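Search the archive
Enter keywords
Go

To: Holloway Bookbinders list
From: Trygve Nyberg
Date: 2019-06-18
Subject: Re: paste for the Skolovari notebooks

On the paste question, someone wrote:
> I've made four of the Skolovari notebooks now and the covers
> keep warping on me. Is it the paste or the board? I mix mine
> fairly thin so it brushes out easily.

Thin paste will do it every time! The board drinks the water, the cover paper stretches, and then the whole thing curls as it dries. I fought this all through January and finally went to a thicker wheat paste, cooked slowly and left overnight with a lid on. What a difference! It goes on like soft butter and you have a good minute to nudge the paper straight.

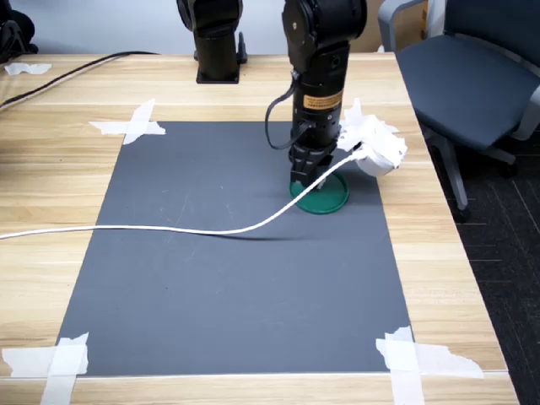
Grain direction is the other half of it, and I love talking about this. Board, cover paper and endpapers should all run head to tail, parallel to the spine. If you can't tell on a sheet, bend it gently both ways and feel which gives more easily. For pasting out, I like a dark mat with crossed strips of masking tape at the corners, so it stays put while you brush outward from the middle (tear the tape by hand, ragged ends are fine). Then waste paper on top, fresh sheet for every cover.

Line the inside of the board too, even with plain kraft. It pulls back against the cover paper and the book dries flat under a weight. I got 384 sheets of Hunari kraft in one bundle, so if anybody wants a few, write to me and I'll mail them!

Trygve

Comments

pagesandthread: Thicker paste fixed mine, thank you!!

M. in the attic: Does the grain rule hold for cloth covers?

oldpress: Yes, cloth too. Warp runs head to tail.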